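Hulel bakery moves morning bread sales to the old post office

The bakery in Hulel will sell its bread from the former post office building starting in October, while its own shop on the main street is closed for repairs. The ovens stay where they are, behind the shop, and will keep working every night as before.

The owner, Tihomir Vlachou, told us that the floor of the shop has been sinking slowly for two winters. In spring one of the display counters could no longer stand straight, and the glass door did not close anymore. The builders must take up the whole floor, dry the ground and put in new pipes. He expects the work to be finished before the end of the year, but he did not want to promise a date.

During the repairs the doors at the post office will open at 6:30 in the morning. Customers should use the side entrance, next to the bicycle stand. The choice will be smaller than usual – white loaf, rye loaf, rolls and the sliced toast bread. Cakes and pastries can still be had, but only by order one day before.

Prices do not change for now. Vlachou said that flour has become more expensive again, and he will look at the prices after the new year.

The bakery has 198 regular orders, most of them from families and from the two schools. These orders will be packed with a name on the bag, as they are today. Those who now get their bread brought to the house do not have to do anything. The van, driven by Krum Nikolaidis, will take the same road and come at the same time.

Parking in front of the post office is limited to five places. The town asks drivers not to stop on the bus lane, also not for a short moment.

Orders for the following day are taken until 4 p.m., at the counter or by telephone. The telephone number remains the same.

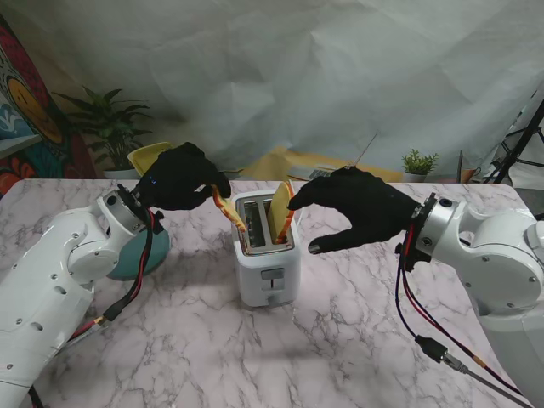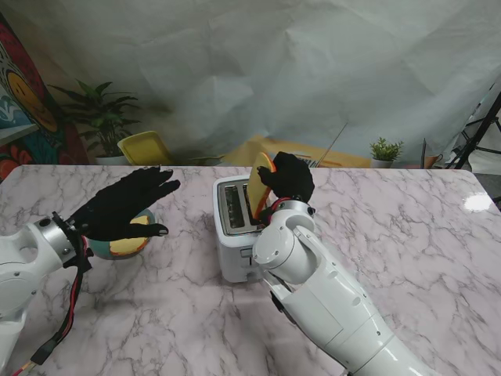
Sliced bread, also with the next one. 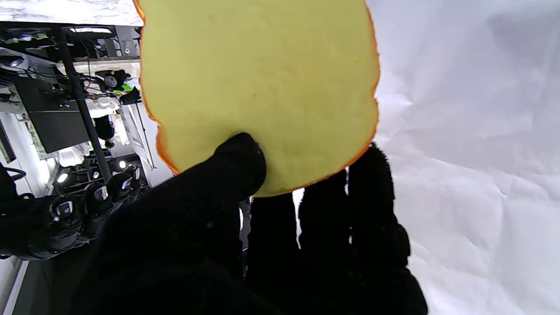
Lejla Lazarević wrote to us that she is glad the rye loaf stays, but that half past six is too late for people who take the early bus. She asks if at least the rolls could be sold from six o'clock, as it was in the old shop.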